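### 4.3 Repeated contact with the dividing panel

The Nustville cell was run for 3149 grasp attempts in October, using the Kemer planner without changes to its safety margins. Of these attempts, 501 ended in a protective stop. Most stops were traced to a lost grip or a timeout. A smaller group, which we treat separately in this section, began when a finger touched the panel between the two compartments and the arm kept moving towards its target.

The fault lay in the collision model. The tray walls had been entered at their nominal positions, and the model was not updated when the bin was clamped again after cleaning. An error of 3 mm was enough to bring the fingers against the panel during low approaches. The force limit did not trip at once, as the Pimentel filter averaged the wrist signal over 400 ms.
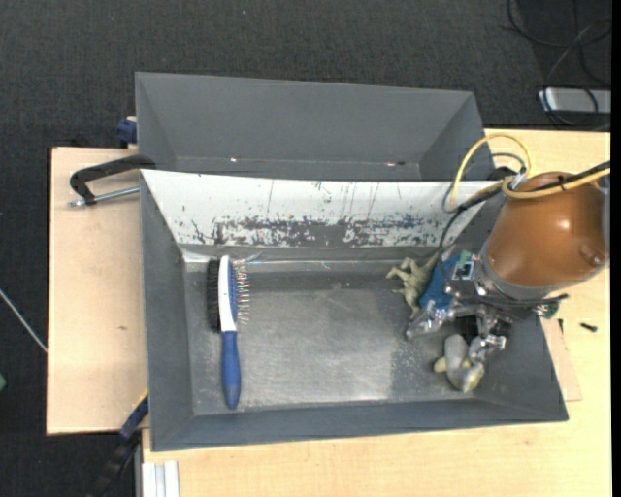

**Figure 6.** Bin and gripper in the Nustville cell.

Contact of this kind is easy to miss in the logs, where a brief rise in force looks much like a normal touch on an object. We therefore added a visual check of the bin to the daily routine. The white panel in Figure 6 is heavily scratched, with paint marks densest along its lower half and thin vertical scrape lines on its face. Marks alone do not give the time or cause of a contact, and they were used only to decide which logs to read again. The Prutis cell was inspected in the same way.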